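Flastier open storage bin

Product group: Storage and sorting / Open bins
Supplied by: Ruppert
Colour: cream
Material: plastic

The Flastier is an open-topped storage bin for shelves, cupboards and worktops. It is a plain rectangular container with rounded corners, slightly flared walls and a cutout near the rim at the back, with a matching one at the front. It has no lid and no moving parts. The bin is supplied without labels.

Layout and use

Bins of one size can be stood in a row with the front faces in line. The rims are the widest part, so the rims set the spacing and the bases stay slightly apart. Allow 2 mm between rims if the bins are to be lifted out one at a time from a fitted shelf.

Upright packs and tins can be stored leaning against a wall of the bin. Small boxes lie on the base, where part of them can be seen through the front cutout without lifting the bin down.
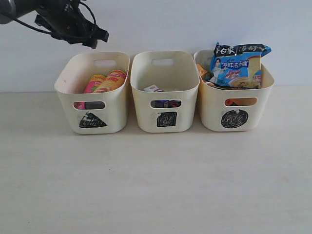
Marking the front face

The face below the front cutout is left plain for marking. A simple shape drawn in black marker is enough for most sorting schemes: triangle, square and circle are easy to tell apart, and can be read by people who do not share a language. Use one shape per category and keep a written key near the shelf. Where two or more bins hold the same category, repeat the shape.

Marker can be put straight on the plastic. Clean the face with a damp cloth and let it dry before drawing. An outline filled in with close strokes shows up better than an outline alone. Filling need not be solid. Draw each shape at the same height so that a row can be scanned quickly.

Adhesive labels also hold, but tend to lift at the corners if the bin is washed often.

Handling

Lift with both hands, one in each cutout. Do not carry a loaded bin by the front cutout only, as the load shifts towards the low side. The recommended maximum load is 7 kg, evenly spread.

Loose small parts should be bagged or boxed first. Anything narrower than the cutout can slide out if the bin is tipped forward.

Cleaning

Wash by hand in warm water with ordinary washing-up liquid. Rinse, then drain upside down on a rack. Do not use scouring pads; they dull the surface and make old marker harder to remove. Drying by machine is not advised.

Ordering

Single bins and packs of 20 are held in stock at Rovach. Orders of more than 80 bins are delivered on a pallet and need a ground-floor drop point. The Flilano shelf insert is listed separately and is not included in any pack.

Trade enquiries: Polyxeni Konstantinidis
Returns and damaged goods: Brijesh Kandpal

Colour matching

Cream can look cooler or warmer according to the light and the position of the bin – compare bins side by side in daylight before reporting a mismatch.
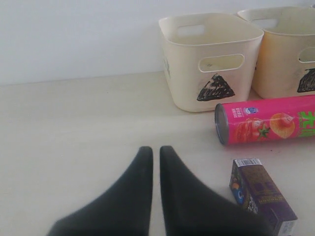 Can the marker be removed if a bin is given a different use?

Most of it comes off with surgical spirit on a soft cloth, followed by a wash. Old marks may leave a faint grey trace, which can be covered by the new shape or by a label.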